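Hand-held gripper vs. remote control for pick-into-box demos

Forum index > Manipulation > Data collection

ikow_bench
Posted 5 June 2020

We are putting together a demo set for one task family: small packaged items, picked off a soft surface and placed in an open shallow box. Until now everything went through remote control on the Mengal arm, with a leader arm and two monitors. Output is 30 usable episodes per operator per shift. With hand-held grippers the same operators recorded 1319 episodes in January alone, so the case for switching looks obvious on paper.

My question is about quality. Policies trained on the hand-held set close too early on foil wrappers. The remote set does not show this. Same network, same finger pads, same control rate. Has anyone separated the cause?

Grarkby
Check your width signal first. On a hand-held unit the width is whatever the person's hand did, and people squeeze. Remote operators with no force feedback go slowly and stop as soon as the pads touch. You have two different closing profiles.

If you train on measured width, the policy learns the end state. If you train on commanded width, you don't have one for the hand-held set, so you are probably copying measured width into the command slot one step late. That alone will shift your closing time.

ikow_bench
We do copy it. Offset is one step. I will try zero and two.

lbachmann
I would look at the surface before the signal. On a hard table a wrapper stays put while the fingers come in. On a quilt the item sinks, the fabric bunches between the pads, and the person corrects with the wrist without noticing. None of that correction is in the width channel.

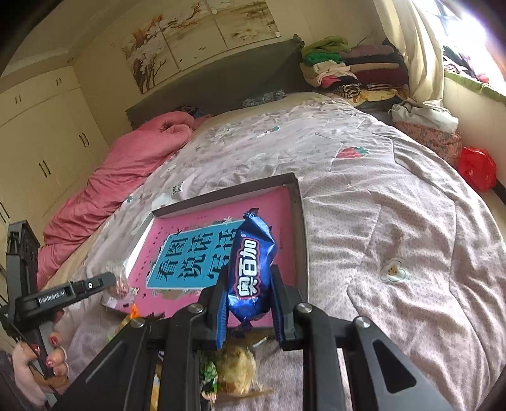 Our rule for candy bars is to grip the lower half, lift straight up, pause, then go over the box wall. The pause matters for segmentation. Without it the lift and the transfer blend together and the labeler puts the boundary anywhere it likes. We also tell people to come in with the pads parallel to the long side of the wrapper. Foil creases throw highlights, and the pose estimate jumps if the item turns in the grip.

Lorenz Bachmann

Hirnenby
Disagree on the pause. You are teaching the robot to stop in midair. We had a policy that hung over the bin for seconds because every demonstrator had been told to wait there. Segment on height and leave the motion alone.

lbachmann
Ours is cut out before training. The pause is a marker for the labeler, it never reaches the policy.

Hirnenby
Then you have a jump in velocity at the cut. Pick your poison.

amna_m
Both work if you are consistent, and the set in the first post sounds mixed. Pull the episodes by operator and plot closing time per person. When I did this on a set of 2922 episodes, 7 operators produced nearly all of the early closes. They had all been trained by the same person, who liked to snap the gripper shut. We re-recorded those and left the rest.

Also, I would not drop remote control completely. The hand-held tool lets people reach poses the arm can't. Run every trajectory through inverse kinematics and throw out the failures before you count your totals.

Amna Mohmand

Grarkby
Agree with the filter. Joint speed limits too, not only reach.

ikow_bench
Offset zero moved the close later but not enough. Plotting per operator now. Two of them are clearly separate from the others.

Hirnenby
Which finger pads are you using, smooth or ribbed?

ikow_bench
Ribbed, both rigs.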